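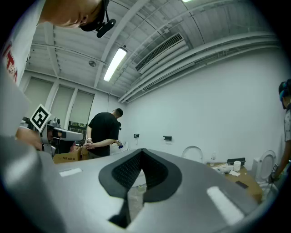

Hand-held gripper in a shared work room, jaw notch and pad to the front, operators and toilet fixtures behind.

Orngate Hand Gripper, Series 2
Order code OG-211
Hand-held gripper for recording manual tasks

Overview | Specification | Rules of use | Spares | Documents

Overview

The Orngate Hand Gripper is a passive tool held and closed by the operator. It has the same jaw geometry as the Orngate arm-mounted gripper, so that a task recorded by hand can be replayed on an arm fitted with the matching jaw. There is no motor in the hand-held version. Closing force comes from the trigger and is limited by the spring.

This page covers the tool, the parts supplied with it and the working rules that apply when several grippers are used in one room. The rules were drawn up with Darnero, who run the tool in household and washroom tasks, and are now part of the supply terms. A site that does not work to them may still buy spares but cannot send recordings for acceptance under the Orngate scheme.

Specification

Type: hand-held, trigger operated, single axis
Drive: none
Body colour: grey
Jaw pads: replaceable, mesh faced
Rated pad life: 4000 closures
Warm-up before first recording: 15 minutes, camera on, tool at rest
Markers: printed, black and white, square
Handedness: either
Use: indoor only
Cleaning: damp cloth, neutral detergent. No solvents on the markers.

The rated pad life assumes dry, clean objects. Ceramic edges, unfinished board and packing tape all shorten it. See Pads, below.

Supplied in the case

Gripper, assembled and checked
Spare pad set
Marker sheet with stand
Wrist tether
Zero gauge
Inspection card

The head strap and camera are ordered separately under the Kinoshita accessory range. Other head cameras may be used if the clock can be matched to the gripper recording. Orngate does not supply mounts for them.

Rules of use

The following apply to any session in which recordings are to be kept. The word "must" marks a condition of acceptance. The word "should" marks good practice, and a departure from it is to be written on the session sheet.

1. Before the session

1.1 The gripper must be inspected against the card. Check the trigger return, the jaw faces, the camera window and the marker.

1.2 The jaw opening must be set with the zero gauge. Do not set it by eye or by closing the jaws on a finger.

1.3 The session sheet must name the operator, the tool number and the task. If operators swap tools, a new line is started.

1.4 The room should be lit by fixed lighting only. Where there are windows, blinds should be down for the whole session or up for the whole session. A change half way through is treated as a new session.

1.5 Any object taken from its packaging should be unpacked before recording begins, unless unpacking is the task.

2. Room layout

2.1 Each station must have a clear floor area in which the operator can turn with the tool at full reach without touching another operator. Mark the area with tape if the room is shared.

2.2 Boxes may be kept in the room if they form part of the task or stand outside the marked area. They must not be stacked in a walkway.

2.3 Cables must not cross the marked area. Battery packs should be worn on the belt.

2.4 Where a fixture with a moving part is used — a lid, a door, a drawer — it must be stable under a sideways push before any recording is made. A fixture that is not plumbed in or bolted down has to be held by a base plate or by its own weight. Test it by hand, without the gripper.

2.5 Tables should hold only the task objects and the session sheet. Drinks and phones are to be kept elsewhere, or listed on the sheet as part of the setting. Both options are accepted. An unlisted item that moves between recordings is the most common reason for a batch being returned to site.

3. People

3.1 Everyone in the room must have signed the recording notice before any camera is switched on. This includes persons who are not operating a tool. A head camera will record whoever stands in front of it, and so will the camera on the gripper.

3.2 A person who withdraws consent must be able to do so during the session. The lead stops all recording, and the files already made are held until the request has been dealt with.

3.3 Lettering on clothing, name badges and documents should be avoided. Where they appear, the site must state on the sheet whether blurring is required.

3.4 Bracelets, rings and watches may be worn if they do not touch the trigger guard. Loose cuffs must be fastened. Long hair should be tied or held back.

3.5 An operator must not work for longer than the period set in the site risk assessment. Orngate does not set this period. The weight of the tool is low, but the grip is held for long stretches and the head is often tilted down, so the neck should be assessed as well as the hand.

4. During recording

4.1 The tether must be worn when working above another person's hands or over an open vessel.

4.2 The tool must be put down on its stand between tasks, marker facing the room. It must not be laid on the jaws.

4.3 Markers on tools at rest should stay in one place for the length of the recording. A marker carried through the background by a second operator can be picked up by the tracking software and assigned to the wrong tool. If two tools are in view of each other, their markers must have different codes.

4.4 If the jaws slip, carry on and finish the attempt. Mark it on the sheet as a slip. Failed attempts are kept and are not to be deleted at site.

4.5 Stop at once if the trigger sticks, if the camera window is struck, or if anyone enters the marked area.

5. After the session

5.1 Repeat the zero check. A reading outside the band on the gauge means that the recordings since the last good check are set aside. They are not lost, but they are reviewed separately.

5.2 Wipe the body and pads. Tools used on washroom fixtures must be cleaned with detergent even where the fixture is new and has never been connected.

5.3 Enter the closure count from the recorder on the inspection card.

5.4 Keep the signed notices apart from the recordings, in a locked place or under separate access rights.

Pads

The mesh face gives grip on smooth parts and lets dust fall through. It wears first along the lip of the notch. Change pads as a set. A new pad against a worn one pulls the object to one side, and the effect shows in the recording long before the operator feels it.

Change pads at 4000 closures or when the weave can no longer be felt with a fingernail, whichever comes first. After a change, run the zero gauge and write the change on the card. Pads from the arm-mounted gripper fit and may be used. Pads cut on site are not accepted.

Use with the arm-mounted gripper

Rules 1 to 5 cover the hand-held tool only. Once a recording is replayed on an arm, the machine falls under the site's own duties for powered equipment, and a separate risk assessment is needed. A task that was safe in the hand may not be safe on an arm: the operator senses a trapped finger and lets go, the arm may not. Replay must first be run at reduced speed, with no person inside the guarded area.

Jamila Ranasinghe at Darnero has written a short note on moving washroom tasks from hand to arm, covering lid forces and edge contact. It is sent on request with the order.

Change to the rules

Issue 2, November 20, 2025. Clause 2.5 reworded to allow listed items on tables. Clause 4.3 added after marker mix-ups at the Skedlow site, reported by Nimal Herath. Clause 5.4 moved from the supply terms. Sites working to the first issue have until the end of December to change over.

Spares and accessories

OG-211-P Pad set, mesh faced
OG-211-M Marker sheet, coded, with stand
OG-211-T Wrist tether
OG-211-Z Zero gauge
OG-211-C Inspection cards, pack of 15

State the tool number when ordering markers. Duplicate codes are issued only against the return of the damaged sheet.

Documents

User manual
Rules of use, issue 2 (text as above, with session sheet)
Recording notice, blank
Pad change instructions

Contact

Technical questions: Sayaka Yoshida
Rules and acceptance: Polyxeni Kokkinos
Returns and repairs: send the tool in its case with the inspection card. Tools sent without a card are charged for a full inspection.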